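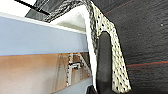

图1 深炭灰色细绒感表面与橙红色细线

搜索本站 请输入关键词 搜索

分类:课程项目 > 工作间与台面 > 学生报告

深灰色台面覆层上细标线的制作、辨认与磨耗

作者:Kiprono Nyamweya
课程单位:Multhorpe 工艺与材料专业
试验地点:Mundari 工作间

摘要

本项目处理 Mundari 工作间长台的覆层更换问题。旧覆层为浅色硬质板,放置小件时滑动明显,反光较强,标线经擦拭后断续。新覆层选用深灰色毛毡类材料,并在其上重做橙红色细标线。报告比较了三种标线做法(缝线、热转印、织物颜料笔),在同一批毛毡上测试其可辨认性、直线度保持和擦拭后的残留,同时记录毛毡本身的起毛、压痕与吸尘情况。结果为:缝线在擦拭和刷洗后保持最好,但两端容易牵拉底材;热转印初始边缘最清楚,弯折处先出现裂口;颜料笔施工最快,在绒面上边缘扩散,不适合作为对齐基准。最终铺装采用缝线,仅在台面转角附近使用热转印。文中给出铺装步骤、返工记录和尚未解决的问题。

关键词:台面覆层;毛毡;标线;对比度;擦拭

1 背景与问题

1.1 旧台面的情况

Mundari 工作间的长台供多个班级轮流使用,上面做的工作包括裁切前的摆样、小件分拣、粘接件的静置以及作品交付前的检查。台面原有的浅色板用了若干学期,表面有刀痕,涂层局部发亮。使用者反映的问题集中在以下几项。

第一,轻的小件在板面上容易移位。裁好的纸样和薄木片被袖口带动后偏离原位,需要重新对齐。第二,靠窗一侧下午反光,低头看标线时需要换角度。第三,旧标线由记号笔画成,每次清洁后变淡一些,补画时又很难与原线完全重合,结果同一位置出现双线,使用者不清楚以哪一条为准。

课程单位提出的要求很简单:换一种不滑、不反光的覆层,标线要能看清,能承受日常清洁,损坏后可以局部更换。电动工具不在这张台上使用,因此耐热和抗冲击没有列入要求。

1.2 为什么选深色

选色时讨论过中灰和深灰两个方案。中灰对铅笔痕和灰尘的遮盖较好,但与牛皮纸、本色木片之间的明度差较小,边缘不容易看出。深灰与大多数浅色材料之间的明度差大,摆样时轮廓清楚。缺点也很明确:浅色纤维和纸屑落在上面非常显眼,需要更频繁的清理;深色材料放在上面时反而不易辨认。

考虑到课程中浅色材料占多数,最后定为深灰。深色材料的检查改在另一张小台上进行,不在本报告范围内。

1.3 为什么选橙红色标线

在深灰底上,白线的对比最强,但白线与纸边、线头和浅色边角料混在一起,摆样时容易看错。黄色线在暖色灯下偏白,问题相同。蓝色和绿色在深底上明度偏低,远看不清。橙红色的明度对比低于白色,色相差别却很明显,与常用材料不重复,因此作为标线颜色。

图1中,深炭灰色底面带有细微的绒感颗粒,色调有轻微斑驳,并有不明显的横向条纹。两条橙红色细线,上面一条斜向上走,下面一条接近水平,略向右上抬起。细线与底面在颜色上分得很开,线宽虽小仍能沿走向追踪。这种底纹对后文的讨论有两点意义:一是横向条纹与接近水平的线方向相近,若标线颜色与底面接近,两者会混淆;二是绒感底面没有硬质板那样平整的边缘条件,线的清晰程度取决于做法,也取决于底面纤维的状态。

1.4 研究范围

本项目只回答三个问题:在选定的毛毡上,哪一种标线做法最容易看清;经过规定次数的擦拭之后,哪一种保留得最完整;铺到台面上之后,标线能否保持笔直。成本只作简要比较,不做完整核算。

2 材料

2.1 底材

底材为 Sirkness 供应的深灰色针刺毛毡,成卷到货。卷材外层在运输中受压,展开后有横向浅痕,平放一夜后减轻,没有完全消失。试样避开外层裁取。

毛毡两面手感不同。一面纤维较短,摸起来较平;另一面略蓬松,手掌来回推过后颜色深浅会改变,顺毛时偏浅,逆毛时偏深。初期裁样时没有标注正反面,导致第一批试样混用,相关数据已作废。第二批试样在背面用粉笔画了方向箭头,箭头与卷材长度方向一致,此后全部试验使用短纤维面。

2.2 标线材料

缝线采用 Bandara 牌橙红色涤纶线,单股,哑光。热转印采用同色系薄膜,由课程单位现有库存提供,包装上没有完整的型号信息,因此结果只能代表这一批材料。织物颜料笔为细头,颜色比前两者略偏红。三种材料的颜色不完全一致,这对可辨认性测试有影响,在讨论部分说明。

2.3 其他用具

包括钢直尺、划粉、滚刀、软毛刷、棉布、双面布基胶带、木压条和可调台灯。清洁用水为自来水,不加清洁剂。曾考虑使用稀释的中性清洁剂,但课程单位日常清洁不用,所以没有列入。

3 试样制作

3.1 裁样

每件试样长 800 mm,宽度按尺的宽度加两侧余量裁取。长度按台面上最长的一段连续标线确定,这样直线度测试不需要换算。裁切时毛毡下垫切割垫,滚刀单次通过。重复通过会使切口纤维翻起,边缘发毛,之后放尺时基准不稳定。

3.2 缝线

先用划粉在表面轻画基准,再沿线缝制。初次缝制使用的针距偏短,针孔密集,毛毡沿线出现一道浅沟,弯折时沿这条沟优先折弯。加大针距后浅沟减轻。针距过大时线段之间露出底色,从正上方看仍然连续,从低角度看则成为虚线。最后采用介于两者之间的一档,机器刻度已写在工作间的记录本上,不同缝纫机的刻度不能直接套用。

面线张力的影响比预期大。张力偏高时,线陷入毛毡,两侧纤维盖住一部分颜色,看上去比实际线宽更细,并且整件试样沿缝线方向轻微收缩。张力偏低时线浮在表面,擦拭时容易被布带起。调整方法是先在边角料上缝一小段,用指腹沿线推过,线不移动、两侧也不隆起,即为可用。

划粉痕迹在缝制后用软毛刷清除。第一件试样用湿布清除划粉,粉末被带进纤维,形成一道灰白色的边,第二天仍可见。此后改为干刷。

3.3 热转印

薄膜切成细条,用胶带定位,隔布压烫。毛毡表面不平,压烫压力不足时只有突出的纤维粘住,冷却后揭膜,线条上出现细小的空缺。压力加大后粘接改善,但线两侧的毛毡也被压平,形成一条比标线宽的光滑带。从侧面看,这条带子比线本身更先被注意到。

长条薄膜的切割精度是另一项困难。手工用直尺切时,条宽前后不一致,长度越大越明显。后来改用绘图切割机,切好的细条从底纸上揭起时又容易拉伸,贴下去之后线条略弯。处理办法是不单独揭起,连同转移膜整体定位,压烫后再揭。

3.4 颜料笔

沿钢尺直接画线,干燥后隔布熨烫固定。首遍颜色被毛毡吸收,几乎看不出橙色。第二遍后颜色可见,第三遍后达到可用程度。每增加一遍,线宽也随之增加。笔头在绒面上会带起纤维,纤维缠在笔头上后,出墨不均匀,需要随时清理。钢尺边缘下方也会渗入少量颜料,抬尺后在尺的一侧留下不规则的边。

4 试验方法

4.1 可辨认性

试样平放在台上,观察者站在固定位置,由记录者在线的旁边放置一个小标记物,要求观察者说出标记物位于线的哪一侧,或者压在线上。每种做法进行 100 次判断,由同班同学轮流担任观察者。记录者在每次判断之间用挡板遮住试样,重新放置标记物。

照明采用两种条件:只开顶灯;顶灯加侧面台灯。台灯从低角度照射,用来突出底材纹理,检查线条在阴影中的可见程度。

观察者事先没有被告知试样采用哪种做法,不过缝线与另外两种从外观上很容易分辨,所谓盲测在这里只有有限意义。

4.2 擦拭

用浸水后拧干的棉布沿垂直于标线的方向擦拭,往返一次记为一次,每件试样 100 次。压力由同一人手动控制。工作间没有摩擦试验仪,曾尝试在布块上加重物拖动,但重物在绒面上翻倒,于是放弃。手动控制的误差较大,因此结果只用于三种做法之间的排序,不作为材料性能数据。

擦拭后试样平放晾干,再用软毛刷顺毛刷过,随后检查线条的缺失、起边和颜色迁移。

4.3 直线度

以钢直尺贴近标线,从一端看到另一端,记录线条偏离直尺的最大位置和方向。试样先在自由平放状态下检查,之后卷起放置一夜,再展开检查。卷起的做法模拟覆层入库存放,正常使用中并不会发生。

4.4 底材状态

擦拭后同时观察底材,包括起毛、结球、压痕和吸附浅色纤维的情况。这一项没有量化,采用文字记录。

5 结果

5.1 可辨认性

只开顶灯时,缝线和热转印的判断差别很小,错误主要出现在标记物边缘正好与线相接的位置。颜料笔在 100 次判断中正确 67 次,多数错误为“压线”与“在一侧”之间的混淆。原因较为清楚:线的边缘不整齐,观察者对边界的理解不一致。

加侧面台灯后,三种做法的表现发生变化。缝线略高于表面,一侧产生细小阴影,观察者普遍认为更容易找到。热转印线本身没有阴影,而两侧压平的光滑带出现反光,有观察者把光滑带的边缘当作标线。颜料笔的正确次数降为 63 次,毛毡颗粒的阴影与扩散的颜料混在一起,线在视觉上变得不连续。

观察者站立方向也有影响。当视线与底材横向条纹平行时,近水平的标线较难立即找到,需要先从颜色判断;换到垂直方向后没有这一现象。该项在试验设计时没有预先安排,是记录过程中多位观察者提出后补记的,没有完整数据。

5.2 擦拭结果

缝线:擦拭后没有断线,颜色没有可见变化。一件试样末端线头松出,原因为收尾回针不足,补缝后继续使用。线的表面附着深灰色短纤维,使橙红色显得偏暗,用胶带粘除后恢复。

热转印:线条中段保持完整,两端有起边。起边从剪口开始,向内延伸的长度不一致。弯折过的部位出现横向细裂纹,裂纹处露出底色,站立观察时看不出,低头近看可见。

颜料笔:颜色整体变淡,并且变淡的程度不均匀。毛毡突出纤维上的颜料先脱落,凹处保留,表面呈现点状残留。擦拭布上可见橙红色印迹,说明有颜色迁移。靠近标线的底材没有看到明显染色,但底材颜色很深,少量染色可能无法用肉眼看出。

5.3 直线度

自由平放时,缝线试样向缝纫机送布方向有轻微弧度,弧度最大处接近中段。将试样两端固定后,弧度可以拉直。热转印试样基本保持直线。颜料笔试样的线条本身是直的,但边缘起伏使直尺比对变得困难,最大偏离位置难以确定。

卷放一夜后,缝线试样展开后恢复最快。热转印试样的薄膜保留卷曲趋势,线两侧的毛毡被带起,整件试样沿线略微拱起,压重后放平。颜料笔试样与未画线的毛毡没有区别。

5.4 底材

短纤维面擦拭后起毛程度可以接受,有少量纤维聚成小束,用手可以取下。湿擦后颜色变深,干燥后恢复,局部斑驳比擦拭前明显。斑驳来自纤维倒向不同,顺毛刷过后减轻。

浅色棉纤维的吸附比预计严重。棉布本身掉落的短纤维全部留在深灰表面,刷子只能将其移动到边缘。粘毛滚筒有效,但对颜料笔试样会带走一部分颜色,对热转印的起边也有撕扯。对缝线没有观察到影响。

6 三种做法的比较

以下按项目文字列出,不打总分。

线边清晰:热转印最好,缝线次之,颜料笔最差。
低角度光下可见:缝线最好,颜料笔最差,热转印受两侧光滑带干扰。
湿擦后保留:缝线最好,热转印中段良好而端部较弱,颜料笔不合格。
施工时间:颜料笔最短;热转印加上切膜和定位后与缝线接近。
局部更换:缝线可拆除重做,旧针孔在刷毛后基本被纤维遮住;热转印残胶难以清除;颜料笔无法去除。
对底材平整度的影响:颜料笔最小,缝线需要控制张力,热转印产生压平带。

从台面的使用要求出发,清晰程度达到能稳定判断左右即可,后续保持和可更换性更重要。缝线因此作为主要做法。

7 台面铺装

7.1 标线布置

旧台面上的标线呈正交网格,使用者普遍反映网格过密,多数线没有用到。新方案减少线的数量,保留平行于台面长边的基准线,另设少量斜线,用于斜裁布条和斜向纸样的摆放。斜线的角度由课程中常用的样板决定,没有统一到整数角度。

橙红色线之间不再加文字。曾在样片上试过缝出数字,数字笔画在绒面上容易陷进去,远看成为一团。尺寸读数改由台边的钢尺提供。

7.2 步骤

(1)毛毡在台上展开,短纤维面朝上,毛向与台面长边一致,平放过夜。
(2)用钢尺和划粉在台上标出各线,取下之前拍照并在图纸上复核。
(3)将毛毡移至缝纫机旁,两侧用辅助台托住,避免自重拉伸。
(4)先缝长边基准线,再缝斜线。斜线与毛毡纤维主方向不一致,拉伸更明显,缝制时双手只引导,不拉拽。
(5)干刷清除划粉,检查背面线迹。
(6)覆层放回台面,以长边基准线对齐钢尺,两端先固定,再固定两侧。
(7)台边用双面布基胶带临时固定,确认线条笔直后加木压条。
(8)转角处缝纫机压脚无法到达的短线用热转印补齐。

7.3 返工记录

首次铺装后,长边基准线中段偏离钢尺。检查发现固定时先固定了一侧的中部,再向两端推,毛毡被推成弧形。全部揭起后按两端优先的顺序重做,偏离消除。双面胶带揭起时带走背面一层纤维,第二次粘接力下降,需要更换新胶带并错开原来的位置。

一条斜线缝错方向,与图纸成镜像。原因是在背面核对图纸时没有翻转。拆线后以软毛刷横向、纵向各刷一遍,针孔在顶灯下看不见,在侧光下仍有一道浅痕。该线位于台面靠墙一侧,没有更换底材。

热转印补线与缝线相接的位置有颜色差别,热转印偏亮。使用中没有人因此读错,但外观不统一。

8 讨论

8.1 颜色差异对结果的影响

三种标线材料的颜色不同,可辨认性测试因此混入了颜色因素。颜料笔偏红且较暗,在深灰底上的明度差本来就小。若使用更亮的颜料,正确次数可能上升,但边缘扩散来自毛毡吸收和纤维起伏,换颜色不能解决。若重做试验,应先调整三者颜色,再比较做法。

8.2 底材纹理与标线方向

毛毡的细纹理在正上方看几乎不影响读线。低角度观察时,纹理的明暗变化与线条的阴影尺度接近。图1所示的底面也有这样的细小颗粒和横向明暗变化,橙红色线能够从中分出,主要依靠色相。对色觉异常的使用者,这种依赖可能不利。本项目的观察者中没有专门安排这类测试,不能给出结论。一个可行的补充办法是增加线条的高度差,让手指也能触到,缝线在这方面有条件,热转印没有。

8.3 手动擦拭的局限

手动擦拭的压力、速度和布面湿度都在变化。同一个人先擦缝线试样,再擦其他试样,后面的压力可能因疲劳减小,这会使颜料笔的结果偏好。即便如此,颜料笔仍排在最后,排序应当可靠。缝线与热转印中段之间的差别较小,不宜据此推断长期寿命。

8.4 维护

深灰色毛毡必须配合固定的清理方法。刷子顺毛刷,粘毛滚筒沿线的方向滚,湿布只用于局部污渍。胶水滴落后不要擦,等固化后从表面揭起,残余部分用剪刀修去突出的纤维。揭胶时如果位于标线上,应压住两侧缝线再揭,以免抽紧。

台面不适合直接裁切。滚刀在毛毡上会切断缝线,切口即使很短也会使相邻针迹松动。裁切时须另放切割垫,切割垫底面要先清洁,夹带的碎屑会在毛毡上压出凹点。

8.5 成本与工时

材料费用中,毛毡占主要部分,线和薄膜占比很小。工时方面,画线与复核花费的时间多于缝制本身。若今后更换同样的覆层,可先制作纸样板,将线位用穿孔方式转移,省去重新测量。纸样板需要整张保存,工作间现有抽屉长度不够,只能卷放,卷放后是否仍能保证精度还要检查。

9 尚未解决的问题

(1)缝线在低张力区域可能被尖锐工具钩起。目前没有发生断线,使用时间也还短。
(2)毛毡卷材的横向压痕在斜射光下仍可看到,有一处与基准线靠得较近。
(3)热转印端部起边没有可靠的处理方法。试过在端部多压烫一次,边缘变硬,起边时间是否推迟还不清楚。
(4)深色材料在深灰底上的检查问题依旧存在,只是移到了另一张台上。
(5)Sirkness 后续批次的颜色和纤维长度是否一致,需要在下一次订货时留样比对。

10 结论

在本项目使用的深灰色毛毡上,橙红色缝线能够满足台面标线的辨认和清洁要求,局部返工也可行。热转印适合用于短线和压脚到不了的位置,端部需要定期检查。颜料笔线条不宜用作基准。铺装时应先固定两端,再处理两侧,毛毡的正反面和毛向应在裁切前标明。

附录A 试样记录摘录

缝线,第一组:张力偏高,线陷入底材,收缩可见。弃用。
缝线,第二组:张力降低一档,表面平。末端回针不足,补缝。进入擦拭试验。
缝线,第三组:与第二组同设置,未做擦拭,留作对照。
热转印,第一组:压力不足,揭膜后有空缺。弃用。
热转印,第二组:条宽不一致,只用于卷放试验。
热转印,第三组:整体定位后压烫,线直,两侧有压平带。进入全部试验。
颜料笔,第一组:两遍,颜色不足。弃用。
颜料笔,第二组:三遍,颜色可见,尺侧渗色。进入全部试验。
空白毛毡:不画线,随各组一同湿擦,用于比较起毛和颜色变化。

附录B 日常检查项目

开课前查看长边基准线是否与台边钢尺平行。
查看缝线末端有无线头,发现线头时剪短,不拉。
查看转角短线有无起边。
课后清理浅色纤维,先刷后滚。
发现切口时在记录本上写明位置,并用布基胶带临时遮盖,等统一修补。

附录C 与开题报告的差异

开题时计划比较毛毡和植绒板两种底材,植绒板未能在四月前到货,因此取消。开题时列出的重物拖动擦拭改为手动擦拭,原因见4.2。标线数量减少是在与任课教师讨论网格使用情况之后决定的,图纸已更新,旧图纸作废。

标签:毛毡 台面 标线 工作间改造
分享 8 | 评论 2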